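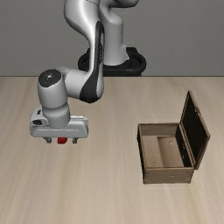

## 4.2 Does an open box bring in more forms?

The claim that people return more paper questionnaires when the return box has no lid is repeated in most practical guides to waiting-room surveys. We looked for the evidence behind it and found less than we expected. Most of the guides cite one another. Where the trail ends in data, it ends in the Flendham clinic study, and the Flendham result is weaker than its many citations suggest.

At Flendham, 4000 forms were handed out over two periods. A lidded box with a slot was used in the first period and an open one in the second. The return rate rose in the second period, and the authors credited the box. But the form had also been shortened between the periods, from both sides of a sheet to a single side. The authors mention the change in a footnote and then set it aside on the grounds that the questions removed were "minor." We do not find this convincing. Form length is one of the better supported influences on return, and a reader has no way to separate the two effects from the published tables.

The Bruvum replication is often described as confirming the finding. It used the same short form throughout, which is an improvement, and it handed out 2000 copies. Its open box, however, stood on a table beside the exit, while its lidded box was fixed to a wall next to the reception desk. Patients leaving by the side door never passed the wall box at all. Any difference between the two could reflect where people walked.

The layout most guides recommend is an open wooden box toward the right of a light wooden table, as in Figure 3. The preference for the right side is usually explained by handedness. We could trace this to no study of any kind. It appears first in the Haque handbook as a suggestion, and later authors drop the word "suggested."

Our own comparison at Dondden was meant to hold these things steady. Both boxes stood on the same table, in the same spot, and were swapped each morning before the doors opened. The form did not change. Under these conditions the open box did slightly better, but the difference was small enough that a run of busy mornings could have produced it. When we left out February, when the heating failed and the waiting room was moved upstairs, the advantage shrank further. We report both versions in Table 3 and would not want either quoted alone.

There is also a cost that the earlier papers pass over. Forms in an open box can be read by anyone standing near it, and they can be taken out again. In the follow-up interviews, 70 percent of respondents said they would think twice before putting a form with health questions into a box without a lid. Stated worries and behavior do not always match, and we asked the question in a way that may have prompted the answer. Even so, a method that gains a few forms while making people more guarded in what they write may leave the researcher worse off. None of the studies reviewed here compared the quality of the answers, ours included.

We therefore see no good reason to prefer one type of box on the strength of return rates. A site with sensitive questions should use a lid. A site asking about parking or opening hours can use whatever is at hand, provided it is placed where people pass on their way out. Whether placement itself has been oversold is taken up in Section 4.3.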